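Multi-finger hands or parallel grippers for tableware? Our comparison so far
Forum: End effectors and tooling

raili_r
Joined: June 2022
Posts: 49

Hello all. English is not my first language, so please excuse my long sentences.

In our lab we must choose between two end effectors for a bimanual setup. The task is unstacking and restacking of tableware. The first candidate is the Leltero hand, which has many joints and is controlled by glove. The second is the Girard parallel gripper, with soft pads and one degree of freedom. The arms, the controller and the head camera stay the same for both, so I think the comparison is fair.

I have done 217 trials until now, divided between the two tools. My colleague Vilja Lehtinen did the scoring and did not know which operator had driven which trial. The gripper is better with single plates and cups. With stacked bowls I see the opposite, but the difference is small and I do not want to say too much.

The head view at the start of a bowl trial, with the hands in the ready pose:
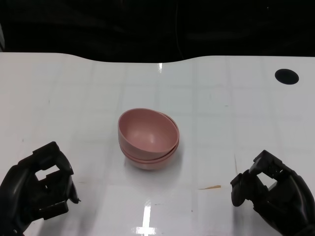

1. Start pose
Both hands wait at the sides of the stack with the fingers curled and partly open. The upper bowl is tilted in the lower one, so one side of its rim is higher. We tilt it on purpose, because a level stack gave both tools too much trouble and we learned nothing from it.

2. What counts as success
The upper bowl must be lifted and put down beside the lower one. The lower bowl may slide, but it may not turn over.

3. Time limit
Two minutes for each trial. After this the operator must stop.

My question is whether anyone has used such hands for longer than a few months. I am worried about the finger tendons.

tulin_k
Posts: 217

Thank you for sharing, Raili. I must disagree a little with the word "fair". You kept the same controller, but the Leltero hand needs a different retargeting from the glove, and that is a part of the tool also. If the mapping of the thumb is bad, you are measuring the mapping.

We had the same discussion here with an Edier hand last August. After we changed only the thumb mapping, our result on cups became much better. The hardware was the same.

raili_r

Tülin, this is a good point and I accept one half of it. A customer who buys the hand receives the mapping from the supplier, and he will use it as it is. For our decision it is correct to test them together. For a paper I would do it as you say.

veikko_h

I would take the gripper and finish. One motor, one position reading, and if it breaks I change it in six minutes. For a bowl you pinch the rim and go up. I do not see what the other fingers are doing there except blocking the camera.

Also your table is very shiny. I see a strong reflection directly below the bowls. Does this not disturb your depth?

raili_r

It does. We use Avidico stereo on the head and the depth has holes where the lamp reflects. I put a paper sheet there for one afternoon and the holes went away, but then the bowls slid differently, so I removed it again. Now I would like to try a polarizing filter.

About the pinch: it works when the raised side of the rim is toward the gripper. When it is on the far side, the wrist must turn a lot and the arm comes near to its limit. The hand can put a thumb inside the bowl and the fingers outside from a lower angle. This is where our difference comes from, I believe.

aino.hakala

I used the Leltero for around 6 months with light objects. The tendons were fine. The fingertip covers were not. They became smooth and then everything slipped, and for one week I blamed the controller. Please check them before every session and write down the date when you change them.

I do not agree with Veikko about blocking the camera. A wrist camera solves that, and you will want one for the gripper too.

veikko_h

A wrist camera is one more cable. But all right, for bowls inside bowls I can believe it. For plates I stay with the gripper.

tulin_k

Raili, could you post the results separated by rim direction? If the hand wins only with the rim on the far side, then maybe you can keep the gripper and simply turn the approach, or use the second arm to rotate the stack first.

raili_r

I will do it. Vilja has the direction in her sheet, but it is written by hand and I must type it. I will also ask our operators to repeat the far-side trials with new fingertip covers, as Aino says. I did not check the old ones.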